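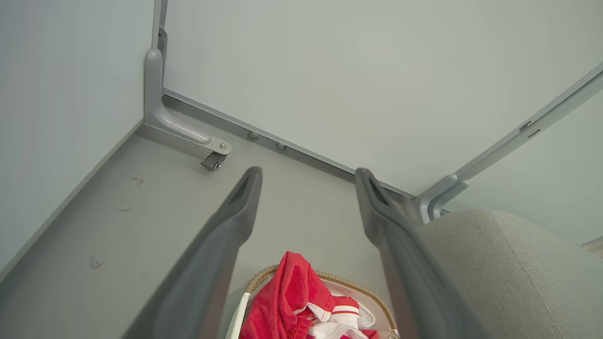 Questions I get about the Polden Shelf

What is this place?
It's my book blog! I read kids' and teen novels (mostly the funny or creepy ones), then I write down what I thought while it's still fresh. I started it when I was between jobs in Polden and the library was the only warm place to sit.

Do you only review new books?
Nope. My favourite so far is a beaten-up copy of The Secret Garden, and I've read it 11 times. New ones turn up too, but I'm slow, so don't wait for me if everyone's already raving about something.

How do your marks work?
Every book gets a mark out of 22. Yes, I know it's a weird number. I began with stars, kept wanting halves and quarters, and it grew from there. Anything over 19 I'd happily buy for a friend.

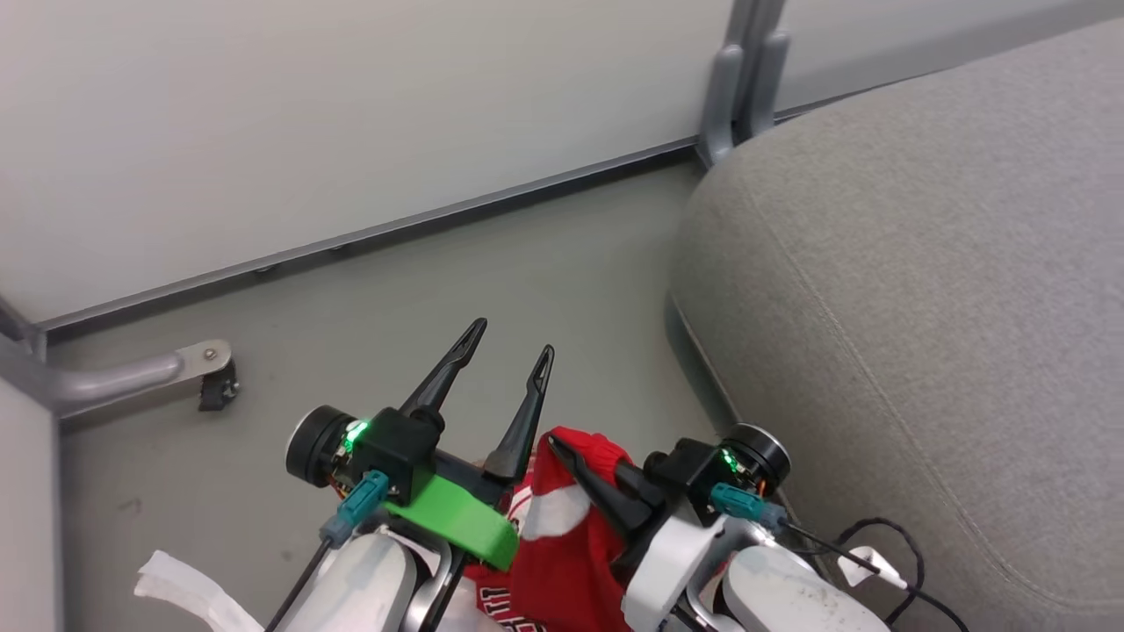 Red garment held low, grey-green floor behind.

Will you spoil the ending?
Not without a warning. I put a line of dashes before the spoilery bit and you can stop reading there. I slipped up once with the Lamholm trilogy (sorry again, everybody) and I've fixed that page.

Can I send you my own book?
Please ask first. I say yes to most middle-grade stories and no to picture books, as I'm hopeless at judging the art. Lodhi Press sends me a parcel now and then, and those reviews say so at the top. A free copy doesn't get you extra marks, and their pirate one got a seven.

My kid hates reading. What should we try?
Something short with a horrible grown-up in it! Villains do half the work. Read the first chapter out loud, do the voices, then leave the book lying on the couch.

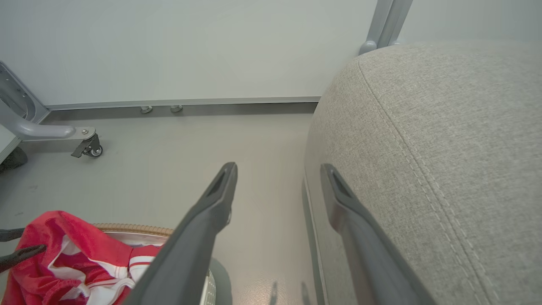
Page last changed: July

Where did the old reviews go?
The blog used to live on Flulex, and when I moved it over I lost the comments but kept the reviews. There are around 61 of them under Old Stuff, in no sensible order. I'm sorting them by author when I get a free evening, and I'm up to the letter D.

Can I use a review for my school assignment?
Quote a bit and say where you got it, sure. Please don't hand the whole thing in. A teacher has already written to me about that one.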